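Skellton House, guest rooms: quarterly safety check
Checked by Hanna Dovhaniuk, June 2026 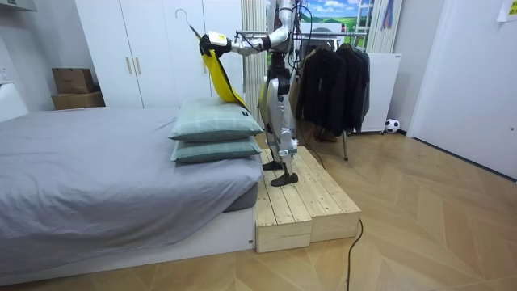
Small bedroom: bed with pillows, yellow garment on its hanger, pine platform.

Smoke alarm, landing: PASS. Very loud. The dog has forgiven me.

Smoke alarm, Room 12: FAIL. Battery missing. The television remote in the same room works beautifully. New battery fitted, remote now silent.

Fire door, ground floor: PASS WITH COMMENT. Closes by itself, as it should, but takes so long about it that a fire could walk through and say thank you. Adjust closer.

Window restrictors: PASS, except Room 19, where the screw has been replaced with a folded bus ticket. Prallport to Espinoza Road, single. Proper screw on order.

Hot water at basin: PASS after adjustment.

Stair carpet: FAIL. Third tread from the top is loose again. It was glued in spring by someone who believed in glue. Use tacks.

Extension leads: FAIL. One lead plugged into another lead, plugged into a third. Removed all three and was called unreasonable.

Fire blanket, kitchen: PASS. Still in its wrapper, under the tea towels. Moved to the wall hook.

First aid box: PASS WITH COMMENT. 100 plasters, all of them the tiny sort. No bandages.

Electric heaters (Nernon): not tested, put away for summer. Carry over to July.

Outstanding: carpet, door closer, screw, bandages. Copy to office, pinned where the last one was.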